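Sirkard Two-Arm Bench System
Set-up Guide, Section 2: Planning and Budgeting Before You Order

Complete this section before you send the order form. Changes made after the arms ship are charged at the parts list price.

2.1 Choose the table

1. Measure the floor space. Leave room to walk behind the arms when they are parked.
2. Pick a table with a flat, matte top. Glossy tops reflect into the cameras.
3. Budget for a replacement top. Light surfaces show scuffs and smudges early – this does not affect operation.

2.2 Choose the grippers

4. List every item the arms will handle, with its width and weight.
5. Check each item against the gripper table in Section 6. Standard fingers suit phones and other flat items.
6. Order one spare finger set per arm. A set costs $448 and takes 14 working days to arrive.
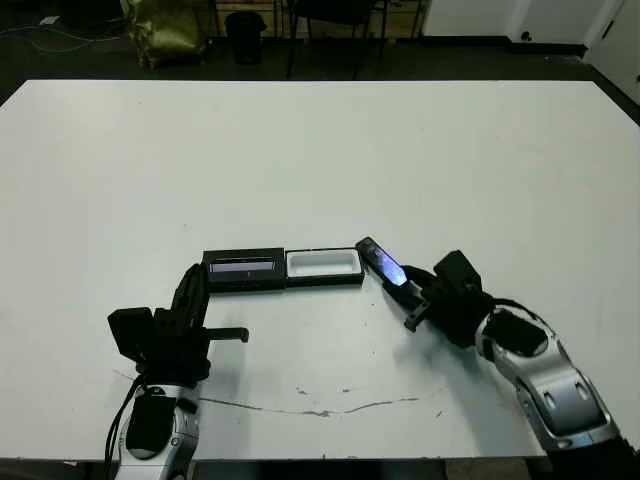 Figure 2-1. Phone held in the right gripper, next to two small trays. Left gripper open.

Note: Trays are not included. Any shallow rectangular tray will do, but buy them all from one supplier so the sizes match. The Cladden trays in our parts list come in packs of six.

CAUTION: Do not plan a layout that lets loose cables hang in the path of the other arm. Allow for cable ties and sleeves in the budget.

2.3 Set the yearly costs

7. Add the service visit. Allska handles service in most regions; ask for a written quote.
8. Add operator training for at least two people.
9. Send the completed sheet to Jolanta Kubiak in Sales Planning. Quotes requested in October are held until the end of the year.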